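Fixing Down and Looking After a Workshop Bench

By Tâm Kiều
October 18, 2022

A bench that moves under load will spoil a saw cut, blunt a chisel and loosen its own joints. Most of the faults below can be put right in an afternoon with a spanner, a level and a few offcuts. Do the checks in the order given, as levelling a bench with slack leg bolts is wasted effort.

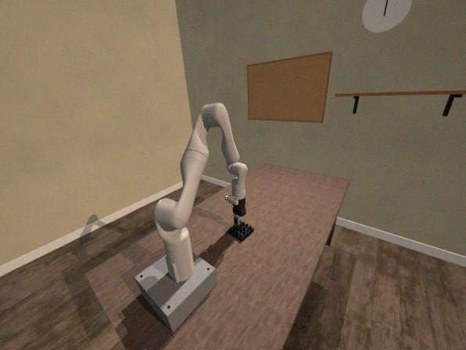
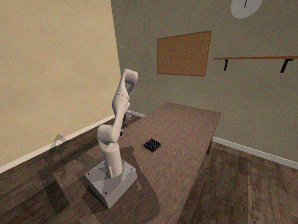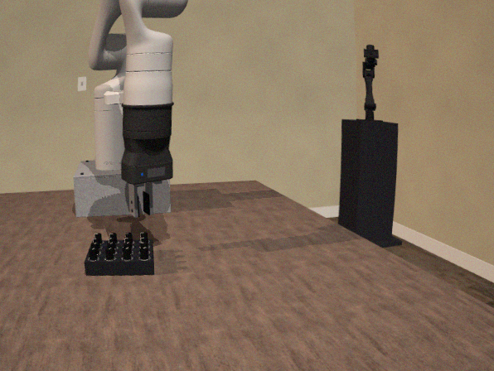

Levelling

Clear the top and set a long level across it, first along the length and then from corner to corner. If the reading changes when you press on one end, a leg is short or the floor dips. Pack the low foot with hardboard until the rocking stops. Folded card will do for a day but crushes quickly. Anghel sells screw-in feet with 30 mm of travel, enough for most garage floors.

Leg bolts

Tighten each bolt a little at a time, working across the diagonal. A bolt that turns without biting has usually pulled its nut into the timber. Take it out, fit a wide washer behind the nut and try again. Check all of them after the first month and then each December, when the heating has been on and the timber has shrunk.

Fixing heavy tools to the top

Mark the holes through the base of the tool itself. Paper templates stretch. Drill right through and use bolts with washers underneath; wood screws work loose under anything that shakes or pulls sideways. Keep hole centres at least 52 mm from the edge of the top. On a softwood top, add a hardwood pad below, 100 mm square – larger if the tool is tall for its base. A thin rubber sheet cuts noise but lets the tool creep, so retighten after the first few uses.

Finish

Sand along the grain with 120 grit, wipe off the dust and apply Furine hard oil with a lint-free cloth. Two thin coats are better than one thick one. Leave it overnight between coats. Lay used cloths flat outdoors until stiff, as oily rags in a heap can catch fire.

Marks and stains

Glue: lift with a card scraper once fully hard.
Rust rings: rub with fine wire wool and a little oil.
Dents: lay a damp cloth over the dent and touch it with a warm iron for 6 seconds, then let it dry before sanding.
Grease: white spirit, then a wipe with warm soapy water. Dry at once.

Cables

Run leads along the back rail in Flulex clips, with a loop of slack at each tool. Do not staple mains cable.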